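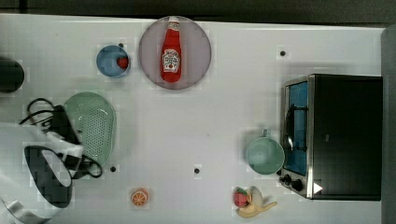
Why pay for a kit at all when you can print an arm for less, was the first comment on our draft, and it's a fair one. So that goes first now instead of at the end.

Short answer: we didn't want to spend the semester on wiring. The Bamari arm from Vollholm comes with motors mounted, gripper on, and a program called Wyss that does the teaching part. Price is $2000 with the school discount. A printed arm is cheaper but you pay in evenings. We only had Monday lab slots.

# Bamari kitchen table kit: project report

## What we were trying to find out

Is the kit good enough for next year's intro class. That's it. Not trying to beat any benchmark. Vollholm's product page says "kitchen tasks in one afternoon" and we wanted to know whose afternoon.

## Setup

White table, arm on one side, toaster oven on the other, kitchen stuff spread out between. Ketchup bottle on a plate, blue bowl, mint green mug, green colander, half an orange, strawberry and banana (toys, the banana has a peel that flops open). We moved things between runs but tried to keep the oven where it was.

Getting it running was mixed:

- Bolting down the base - easy, clamps in the box fit the table
- Power and data cables - too long. They loop over the table and we kept having to push them out of the way. Cable clips should be in the box, they arent
- Wyss install - fine on the lab desktop, would not start on two of our own laptops
- Calibration - the manual skips a step. You have to home the wrist before the shoulder or it throws an error that only says "pose"

Whole first slot gone on that. Second slot we were moving things.

## Tasks

We picked 5 tasks, each one tried until we were happy with the teaching and then run 5 times with nobody touching it. Four of us took turns doing the teaching so it wouldn't just be one person getting good at it.

1. Strawberry into the bowl
2. Orange half onto the plate
3. Mug from one side of the table to the other
4. Ketchup bottle, pick up off the plate and stand it on the table
5. Colander, lift by the rim and set down flat

## How it went

**Strawberry.** Best one. Grippers close on it nicely, soft pads help. Only trouble was the release, sometimes it hung on to the leafy bit and the thing dropped next to the bowl.

**Orange half.** OK if it's cut face up. Flipped over, it slid around. Wyss has a "press then close" option which fixed most of that. It's hidden in the second menu, took us forever to find.

**Mug.** Depends completely on where the handle points. Taught it with the handle one way, turned the mug, and it went for empty air. The manual does say this if you read to the back. We did not read to the back.

**Ketchup.** Lying down it's fine to grab. Standing it up is where it falls apart, wrist doesn't turn far enough unless you start from the right side. We got it to work once we moved the plate closer to the middle. Feels like cheating a bit.

**Colander.** Worst. The gripper fingers are wide and the rim isn't. It pushed and tipped the thing more than it lifted. Clilteck sells a narrower finger set that's supposed to fit the same mount, but we didn't have the budget and cant say if it does.

We also wanted to do the toaster oven door. Dropped it. Ran out of slots, and the reach was borderline.

## Good stuff

Teaching by hand is really pleasant. You grab the arm, move it, press the button, done. People who had never touched a robot were recording motions before the end of their first slot. Nothing broke, including when one of us drove it straight into the table top. It stopped, complained, went back home.

Replays are repeatable too. If the objects don't move, it does what you showed it.

## Bad stuff

Error messages. Cables. Fingers too fat for thin edges. And the product page photos show it handling things it would need way more teaching for - we think a buyer would come away with the wrong idea. Support at Vollholm did answer our email the next morning, with a link to the same manual page we were asking about.

## Would we buy it for the class

Yes for one or two units, with conditions:

- get the narrow fingers and test them before the semester starts
- write our own calibration sheet (draft is in the shared folder, needs cleanup)
- stick to round or chunky objects the first weeks
- tape the cables down

Printing an arm still makes sense for a senior project where building it is the point. For intro it would eat the schedule.

## Left to do

Result tables are in the appendix, the mug rows still need to be redone, we mixed up the handle directions when typing them in. Video of the ketchup runs too if the upload ever finishes.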